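Where do you put a power bank in a small rucksack?
Posted 4 March 2023 in Packing and Travel

pukico
Daughter's school trip, small kids rucksack, teal with orange straps. Need to get a power bank in plus lunch, waterproof, pencil case. Last time it slid to the bottom under everything and she couldnt find it. Front or back? Do I need a case for it?
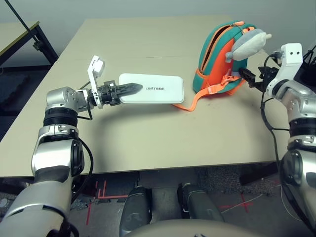
3 replies

Husar33
Flat against the back, before anything else goes in. Bag open on a table, straps out of the way, slide it down upright. Flat white ones like that take up no room. Lunch in front, waterproof last. Old sock does fine as a case, no need to buy one.
Cable in a seperate little bag or it tangles round everything.

trondbridge
Top, not the back. She'll want to get at it. We did 8 trips with ours in a pencil case on top of the lunch, never lost it. Keep it away from the drinks bottle though.

zekden70
Is it a coach or a flight? If flying it has to be hand luggage. Otherwise just put it anywhere tbh

pukico
Coach. Going with the sock, thanks all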